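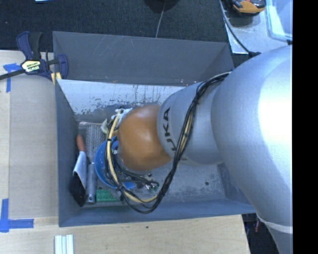

Figure 4.1. A robot arm working over a bin of mixed objects. Cables and a hose hide part of the bin from the camera.

Chapter 4
Gathering Examples

Chapter 3 treated the training set as a thing already in hand. It was a table of inputs and outputs, and the only question was how to fit a model to it. In practice someone has to produce that table, and the choices made while producing it set limits that no later step can remove. This chapter is concerned with those choices.

The running case is bin picking. A robot arm is placed over an open bin and must take hold of one object at a time. The learning system receives a picture of the bin and must propose a place and an angle at which to grasp. Each example in the training set therefore has three parts: the picture taken before the attempt, the grasp that was tried, and a label stating whether the object was held. A record that lacks any one of the three cannot be used for this task, although it may be useful for another.

We follow a collection carried out by a small group at Makel under the direction of Marlene Vasconcelos. The group recorded 800 attempts. Of these, 569 were labeled as failures, 172 were labeled as successes, and the remaining attempts were set aside for reasons discussed in Section 4.4. Students are often surprised by the share of failures. A model that has seen only good grasps has no means of telling them from bad ones, and the failed attempts carry much of what it needs to learn.

What counts as an example

An attempt begins when the picture is stored and ends when the arm has lifted clear of the bin and the label has been entered. The Makel group wrote this rule down before the first attempt. An earlier set, gathered at Quintana, had no such rule. Some operators stored the picture before the arm moved and others stored it when the arm was already above the bin, with the result that two kinds of picture were mixed under one name. The two kinds could not be separated afterward, because the time of storage had not been saved.

The point matters more than it may seem. In Figure 4.1 the orange-brown joint housing and the looping cables cover part of a blue bowl and several small metal parts. A picture of this kind is a poor input for a system that must choose among all the objects in the bin. It may be a very good input for a system that corrects the motion of the arm during the approach, where such blocking of the view is normal and must be learned along with everything else. The same picture can belong in one training set and be a fault in another.

Choosing the objects

The contents of the bin should vary in the ways that the finished system will meet. Shape, size, color and surface are the usual starting points. The bin in Figure 4.1 contains a hand tool with an orange-red handle, a long gray metal cylinder and a green toy building brick, as well as the bowl. Shiny surfaces deserve particular care – a bright reflection can look like an edge, and a system trained only on dull objects may place its grasp on the reflection.

Position should vary too. Objects that gather on one side of a bin give many examples near one wall and few elsewhere. Mirela Lopes, who planned the Makel sessions, required that the contents be poured out and returned after a fixed number of attempts. The sessions were slower as a result, and the records were better spread across the bin floor.

Keeping the station the same

Some things should vary and others should not. The position of the bin relative to the arm and the camera belongs to the second group unless its movement is being studied. Clamps and tape marks are common and cheap means of control. A clamp resists movement during an attempt. Tape marks allow a bin to be put back after it has been taken away, and they also give a later reader of the pictures a fixed point to check against.

Any change to the station should be entered in the session log with the number of the first attempt it affects. Section 4.3 gives the log form used with the Cliltora recording software and explains how to fill in each column.

Before reading further, students should write a one-page collection rule for a task of their own choosing. It should state when an example begins, when it ends, who enters the label, and what is done with an attempt that is interrupted. The rule will be needed again for the exercises that follow Section 4.5.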